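Straw hats and baskets find a new home in Okimthorpe

A room above the old seed shop in Okimthorpe is being prepared for a collection of straw work which has waited many years in boxes. The collection is called the Vachon collection, after the family that gave it, and it will open to visitors in April.

The list of the collection has 2,241 entries. Many of these are small samples of plait, no longer than a finger, which were kept by makers to remember a pattern. The rest are hats, bags, baskets, mats and some tools for splitting straw. Only a part will be shown at one time, and the pieces on show will be changed twice a year.

Zewditu Feyisa, who has the care of the collection, told us that the choice of the room took longer than the choice of the objects. Straw does not like strong sun, and it does not like damp. The first room that was offered had large windows to the south and had to be refused. The second was good, but it was up a very narrow stair.
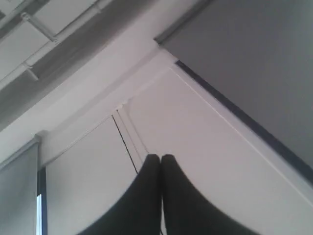 The present room was agreed at the end of last year. The rent is paid for the first 3 years by Gronus, a local building firm, and after this time the group must find the money by itself. Ms Feyisa said she is not worried yet, but she has already started to write letters.

Visitors will be able to see the pieces from near, and for a small number of them it will be permitted to touch. These are newer pieces, bought or made for handling, so that the old ones can stay in their cases. Adjoa Wumbei, who learned plaiting from her aunt and now teaches it in the town, helped to choose them. She wanted above all that people could compare a fine plait with a thick one, and feel how the direction of the strands changes from row to row.

"When you look at a hat from the other side of a room, you see a shape and a colour," Ms Wumbei said. "When you have it close to you, you see the work of the hands. I would like that children put their nose almost in it." 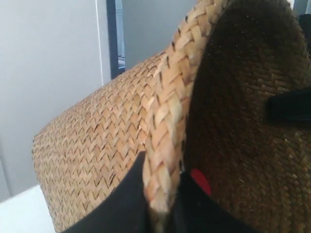
A straw hat seen close, with zigzag plaiting on the crown and a thicker, paler braid at the rim.

For hats, Ms Wumbei explained, the edge is the place where she looks first. In her opinion a maker can hide a small mistake in the crown, but at the edge every strand is seen. She also asks her pupils to look at the inside, where the same pattern is often easier to follow with the fingers than with the eyes.

The cleaning of the pieces continues every week. A soft brush is used for the dust, always in the direction of the plait, and never water. Ends that have come out are left as they are, unless they can catch on a sleeve. Ms Feyisa prefers that an object looks used. One part of the collection has labels in the handwriting of the Vachon family, and these will be shown beside the objects with a printed copy, as the ink has become weak.

Baskets and bags will have their own wall. Ms Wumbei has a special interest in the handles, for which she has prepared a short talk. A handle, she said, carries all the weight, and for this reason it is usually plaited much thicker than the sides. Where it meets the body there is often a change of technique, and she can sometimes recognise from this where a maker has learned.

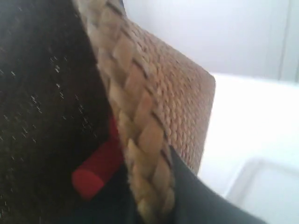
The talk will be given on the first Sunday after the opening, at 2 in the afternoon, and there are places for 19 people. It will be followed by a practical hour in which everybody can try a simple flat plait. The straw for this is given free by Plarmont, the garden supplier on the station road. Children under ten should come with an adult.

The group is also looking for information. Some of the bags came without any note of the place or the year, and Ms Feyisa would be glad to hear from readers who have a similar one at home, or who remember a relative who made them. Photographs are welcome, also of broken pieces. They can be left in an envelope at the library desk, with a name and a telephone number on the back.

Entrance to the room will be free. It will be open on two mornings a week at first, and the exact hours will be put on the door and in the window of the library before the opening.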